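**The Bed Is a Poor Place to Sort Laundry**

July 25, 2019

Residential programs tend to give careful attention to washing machines. They publish hours of use, post instructions for detergent, and budget for repairs. What happens after the dryer stops is usually left to the resident. It is the position of this office that the final stage of laundry deserves the same attention as the first, and that the common practice of sorting clean clothing on the bed should be discouraged.

The practice is easy to understand. In a small room, the bed is the largest flat surface available, and it stands at a convenient height. Residents of Mendonça House, which has 248 rooms, have told us as much. In a survey carried out there in March, 57 percent of those who replied said that they sort and fold on the bed, and many added that they often go to sleep with part of the load still on it.

Three objections may be raised. The first concerns cleanliness. Blankets shed, and they also hold what has been shed on them. A dark fleece blanket will show every speck of lint, and a pale shirt laid across it will soon show the same lint in reverse. A load that leaves the dryer clean may need a brush before it can be worn.

The second concerns order. Bedding and clothing are both soft, and both crumple. Underwear disappears into the folds of a duvet. Socks travel to the edge of the mattress and fall behind it. Our staff at the Eltura building keep a box of single socks found during room turnover, and it is emptied more often than any other container in the lost property room.

The third objection is that the bed has another use. Sorting that begins at nine in the evening has a deadline, and work done against a deadline is done badly. The pile is moved to a chair, and from the chair it returns to the bed the next morning.

Some will answer that a resident's bed is a private matter. We agree, and we do not propose a rule. We propose that managers provide a better surface. The Ukitz residence installed 2 folding tables beside its dryers last year at modest cost, and the Saveo residence has set aside a counter that was formerly used for parcels. Both are in regular use, especially on weekends.

Where no table can be provided, a plain cotton sheet spread over the bedding is a fair substitute. It should be light in color, washed with the load, and large enough to cover the blanket completely. Socks should be paired first and put away before any larger item is folded. 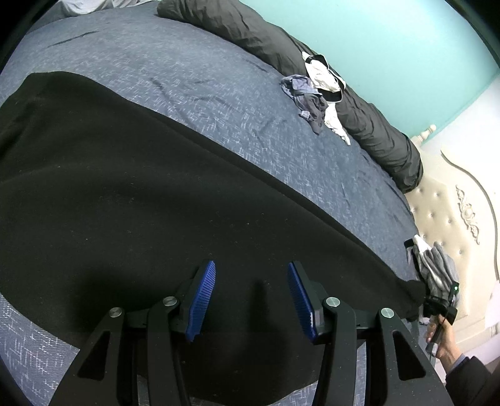
Managers who wish to try either arrangement are asked to allow a period of 90 days before judging the results, as habits of this kind change slowly. Comments from residents should be collected during that period and sent to this office with the usual housing report.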